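Sorting tray

A sorting tray is a shallow, open container used to keep small things together on a bench, desk or kitchen table while a job is under way. It might hold screws from a toaster, beads for a necklace, seedlings' name tags or the buttons off an old coat. Few household objects do so much for so little, and people who take up mending or model making tend to end up with a stack of them in every colour.

Shape and parts

Most sorting trays are rectangular, with a flat floor and low walls. The walls usually slope outwards, and this small touch is a marvellous one: a fingertip can slide a washer up the slope and over the edge, where a straight wall would trap it. The rim is often wide and flat. It stiffens the tray, gives the hand something to hold and keeps the sides from bowing when the tray is full.

Many moulded trays also carry notches or tabs around the rim. Depending on the maker, these may line one tray up with the next in a stack, hold a clear lid or clip two trays side by side. Trays from different makers rarely fit one another, as anyone with a mixed cupboard will know.

Materials

Plastic is the usual choice today. It is light, quiet when metal parts are dropped into it and easy to rinse. Enamelled steel came earlier and still has its admirers – it shrugs off solvents and hot solder – but it chips, and it rings like a bell. Wood and cork are favoured by beaders, often with a felt lining to stop things rolling. Felt is lovely with glass beads and hopeless with sawdust.

Colour

Colour matters more than newcomers expect. Dark screws vanish in a black or grey tray and stand out beautifully in a yellow or white one. Pale parts, such as nylon spacers, want the opposite. Some workshops give each colour a meaning, with yellow for parts that go back in and red for parts to be replaced. The Lekby repair evenings, held in a hall behind the library, have used yellow trays from the beginning, and regulars there can be quite fierce about it.

Translucent plastic behaves a little differently from solid colour. The same tray can look lemon at the rim and nearly amber on the floor, depending on the light and what it is standing on.
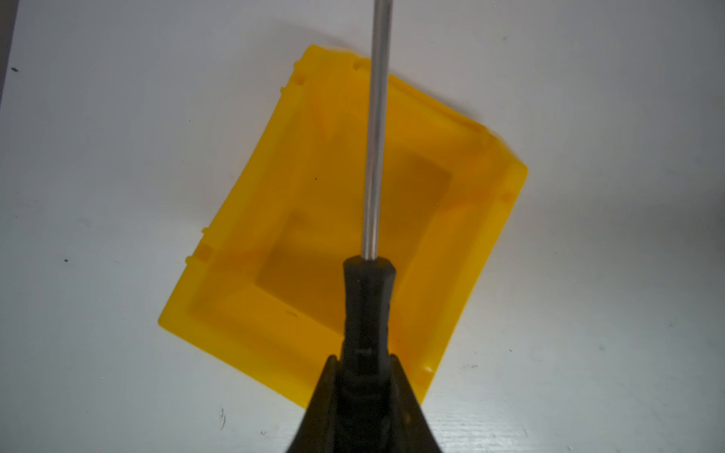
By Tamara Neagu
Household and Workshop section

Use at the bench

The tray normally sits flat on a clear, pale surface, close to the hand that holds the screwdriver. Parts go in as they come off. Careful menders lay them out in order, first screw at the left and last at the right, and then work backwards when closing the case. Others drop everything in together and sort at the end, a method that suits toasters far better than cameras.

For jobs with screws of several lengths, two trays are better than one. A strip of masking tape along the floor takes pencil notes well and peels off cleanly. A magnet under a plastic tray will hold steel screws in place through a bump of the elbow, though it should be kept well away from a watch movement.

Care

Warm water and dish soap are enough for plastic. Grit collects where the walls meet the floor, and an old toothbrush gets it out.

Last updated: March
Shares: 871 | Comments: 2

Related articles
Bead mat
Drawer divider
Jeweller's screwdriver
Muffin tin (workshop uses)
Parts cabinet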